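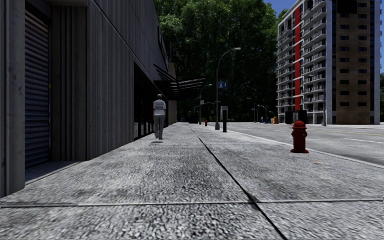

Chartering a small jet for the first time is a bit like hiring a cottage: the brochure shows you the nice part, and the things that make or break the day are all in the small print. I have arranged a fair few of these trips for family and for work, and I still go through the same steps each time. One of them is to think about the ground as well as the air. It sounds silly when you are spending that sort of money, but a wide concrete pavement, laid in big slabs with a long dark seam running off into the distance past a tall grey building and a closed roller shutter, is still a pavement, and small suitcase wheels don't care for joints! Soft bags with a shoulder strap are the thing, and they suit a small hold much better too, as you'll see in step 3.

Step 1: Write down the trip before you ring anybody

Put the real passengers on paper, with names as they appear in the passports, and then where you want to be and by what time. The place you want to be is very often not the airport you first thought of. A small jet can use fields the airlines never go near, and if one of those is close to your hotel you may save an hour of driving at each end. Write down the dates you can move and the ones you can't. If you can shift by even a day, say so early, as it gives the broker a lot more to play with.

Step 2: Ask for quotes that can be compared

I usually ask three firms, and for our last trip these were Drirnetti, Stikus and Cifuentes. Send all of them exactly the same message, copied and pasted, or you'll end up comparing apples with wheelbarrows. Ask for the type of aircraft, the year it was built, the year the cabin was last done up, and the name of the operator whose licence the flight will run under. A broker is only the go-between, so you do want that last one in writing.

Then ask what the price leaves out. Landing and handling fees, de-icing, crew overnight costs, catering and a late opening charge at a small airfield can all turn up afterwards. One of our quotes looked cheaper by 2,000 pounds until we saw that the crew hotel and the empty flight home weren't in it, and by the time they were added back it was the dearest of the lot.

Step 3: Check seats and bags together

This is where most first-timers come unstuck. A cabin sold as having seven seats may have seven belts, but one of them could be a side-facing seat by the door, or even the belted seat in the washroom (yes, that is a real thing on some light jets, and yes, somebody has to sit there). Ask for the floor plan and mark your people on it.

Now do the bags. Weigh them at home on the bathroom scales and measure anything long, such as skis, golf clubs or a folded pushchair. Our biggest case came to 27 kilos, and the weight was fine – it was the shape that wouldn't go through the hold door. We repacked it into two holdalls on the kitchen floor and all was well.

Step 4: Sort out the getting there

Private terminals tend to be tucked away from the main one, sometimes on the far side of the runway, and satnavs are hopeless at finding them. Ask for the gate name and a phone number that will be answered on the day. We aim to arrive 40 minutes before departure, which is plenty. If anyone is coming by train or on foot, look at the last stretch on a map and see where they will have to cross the road.

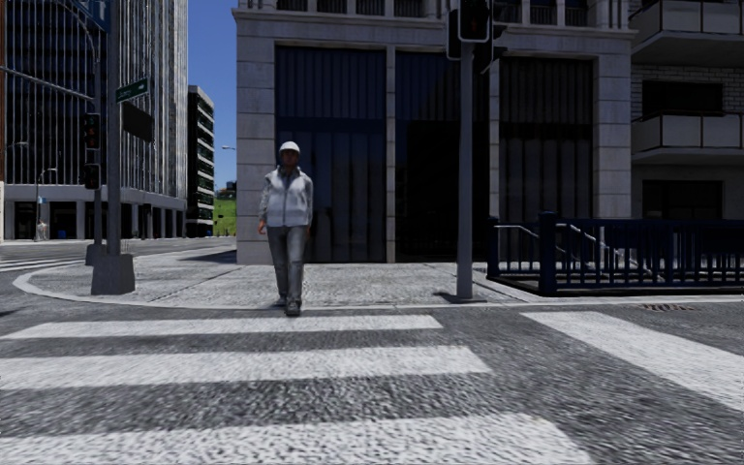

Step 5: Read the contract slowly

Have a cup of tea with it. Look for the cancellation scale, what happens if the aircraft breaks down, and whether they may swap it for another type. I always ask for the words "same size or larger" to be put in. Check who pays if weather sends you to a different airport, and pay by a method that gives you some protection.

Step 6: The day before

Ring to confirm the time, the aircraft registration and the captain's mobile number. Tell them about allergies again even if you have told them already, and keep the passports in your hand luggage.

Comments (3)

Erasto Biwott
October 22, 2021
Very useful, thank you. We were caught out by de-icing in April of all months, so I would put that one in capital letters.

Menus
Is a dog counted as a passenger or a bag? Two brokers have told me two different things.

Erasto Biwott
@Menus ours went as neither, but they wanted her weight and the paperwork in advance. Ask the operator directly.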